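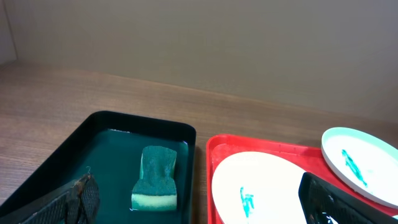

## Mallura Hand-Washing Set

The Mallura Hand-Washing Set is supplied by Tivari to schools, day centres, village halls and other premises where crockery is washed by hand and no fixed sink is available. It is intended for use on an ordinary table. The set is suitable for teaching as well as for daily use, and may be ordered complete or as separate items.

### Contents of the set

- **Water tray, black.** Rectangular, in plastic, with rounded raised edges. The tray is filled to a shallow depth only, sufficient to wet the foam of a sponge stood on its end.
- **Crockery tray, red.** Plastic, with a raised rim. It holds plates waiting to be washed and keeps drips from the table.
- **Sponge.** Rectangular, with a dark green scouring layer on one side and a pale yellow-green foam layer on the other.
- **Practice plates.** One white oval plate and one round white plate with a pale mint-green rim. Replacement plates are available from the Bélanger range.

Washing-up liquid, tea towels and the table are not included.

### Directions for use

1. Place the water tray and the crockery tray side by side on a level surface, leaving a strip of table between them.
2. Pour clean water into the black tray and stand the sponge in it.
3. Use the foam side first. Dried or stubborn marks may be treated with the scouring side, using light pressure.
4. Wipe from the centre of the plate towards the rim, then follow the rim round.
5. Rinse each plate in clean water and drain before drying.

Where plates are to be washed over a basin, the plate should be held at a slant so that water runs off the surface. Care should be taken along the raised rim, where residue tends to collect.
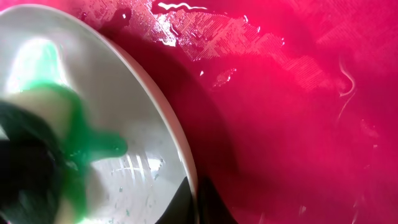

A plate that still shows streaks after wiping should be rinsed again before it is put to drain. The water in the tray should be changed as soon as it becomes cloudy, and the sponge replaced when the scouring layer begins to lift.

### Ordering

| Item | Reference |
|---|---|
| Complete set | 2301 |
| Water tray, black | 900 |
| Sponges, pack of 20 | 98 |

Orders are accepted from registered institutions and from members of the public. Sets ordered for the new school year are despatched in September. Enquiries concerning Zillby storage racks, which take both trays, should be addressed to Clifford Cloutier, Supplies Office, Tivari.

Page revised 22 June 2024.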